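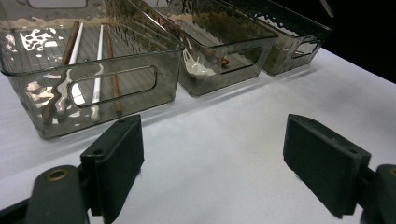 Drawer Bins and Small Kitchen Stuff: Your Questions

I'm Rima Mahasneh, and I write up the small-space organizing notes here at Flarngate. The same questions land in my inbox over and over, so I've put my answers in one place. Last tidied up December 19, 2025.

Do I really need to give chopsticks their own bin?
If you own more than a pair or two, I would! Mine used to live in with the forks and they worked their way under everything. Now I keep the brown wooden ones and the white ones together in a single smoky gray bin, and I can grab a matching pair without digging.

Shouldn't the two colors be separated?
You can, but I don't bother. Brown and white are easy to tell apart at a glance. If all of yours are nearly the same shade and slightly different lengths (ask me how I know), a rubber band around each pair saves a lot of grumbling.

Clear bins or tinted ones?
I go back and forth on this. Totally clear is best for finding things. I like smoky gray because it hides crumbs and fingerprints, and the rippled kind hides even more. The catch is that ripples make whatever is inside look wavy from the front, so for a high shelf I'd stick a label on.

Are the handle cutouts worth it?
Yes, yes, yes. You hook your fingers in and pull. Just don't store toothpicks or loose tea in a bin with an opening in the front wall, or you'll be sweeping.

How do I measure so they fit?
Measure the inside of the drawer, at the bottom, then again at the top. My old drawer at the Lutedach apartment was narrower at the back and I found out after I'd bought everything. Line the bins up side by side on the table first, pressed right together, and measure the whole row.

What do you wash them with?
Warm water, dish soap, a soft sponge. Ridges on the bottom of a bin collect gunk, so I run an old toothbrush along them. Check the maker's label before you try the dishwasher. Samer Rizk wrote in last March to say his came out shaped like a taco.

My wooden chopsticks smell musty. Help?
They probably went away damp. Stand them in a jar overnight before they go back in the bin. If the smell hangs on after a couple of washes, I'd replace them.

How often do you redo the drawer?
Whenever it starts annoying me! A full empty-and-wipe takes me 10 minutes, or 30 if I find the missing corn holders and get distracted.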